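Capítulo 3

Acondicionamento manual de produtos embalados em formatos mistos

Neste capítulo trata-se da transferência de produtos já embalados individualmente para uma caixa coletiva, quando os formatos e volumes unitários diferem entre si. O caso de referência é o das guloseimas e dos aperitivos em embalagem flexível.
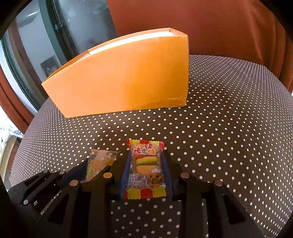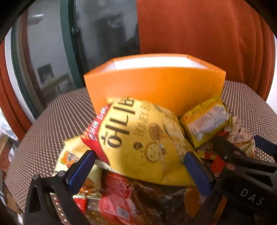 Figuras 3.1 e 3.2 — Caixa coletiva aberta e produtos em embalagem flexível sobre a mesa. Fotografias: Thoa Châu / Arquivo Feltberg.

3.1 Âmbito

O acondicionamento de formatos mistos distingue-se do acondicionamento homogéneo por não admitir um padrão fixo de camadas. Numa caixa homogénea, a posição de cada unidade deduz-se das dimensões internas da caixa e das dimensões da unidade. Numa caixa mista, a posição depende da ordem de entrada, e esta tem de ser definida antes do início da operação.

As duas figuras mostram os extremos do problema. Na Figura 3.1, a unidade é um pacote pequeno e transparente de goma em camadas, com selagem superior serrilhada e a inscrição «汉堡橡皮糖» (goma em forma de hambúrguer). Na Figura 3.2, é um saco amarelo de aperitivo, de face larga, com inscrição em coreano; junto dele encontram-se outras embalagens amontoadas. Em ambos os casos a caixa é cor de laranja e tem a parte superior aberta.

3.2 Classificação das unidades

Para efeitos deste manual, as embalagens flexíveis dividem-se em duas classes.

Classe A — unidades de baixo volume de ar. O produto ocupa a maior parte do invólucro e suporta carga moderada. Incluem-se aqui as gomas e os caramelos.

Classe B — unidades de elevado volume de ar. O invólucro protege o produto por almofadamento e não deve receber carga. Incluem-se aqui as batatas fritas e os restantes aperitivos tufados.

A classe é atribuída pelo conteúdo e pelo enchimento. As dimensões exteriores não bastam: um saco largo com pouco ar pode pertencer à classe A.

3.3 Ordem de entrada

As unidades da classe A formam a base. As da classe B entram depois, na vertical, com a selagem voltada para cima. Os espaços residuais junto aos cantos preenchem-se com unidades pequenas da classe A, desde que não fiquem apoiadas sobre sacos da classe B.

No ensaio de Lauritsen e Võ, conduzido no armazém de Duldale, foram preparadas 339 caixas mistas. Em 159 delas aplicou-se a ordem acima; nas restantes, a ordem ficou ao critério do operador. Os autores registaram 11 sacos rompidos, todos no segundo grupo. O procedimento completo é reproduzido no Anexo B.

3.4 Preensão e selagem

A preensão de uma embalagem flexível faz-se por dois pontos opostos, abaixo da linha de selagem. A força aplicada deve ser a mínima que impeça o escorregamento — valores superiores deformam o invólucro e, na classe B, podem abrir a costura. Os valores admissíveis por tipo de película constam da Tabela 3.2.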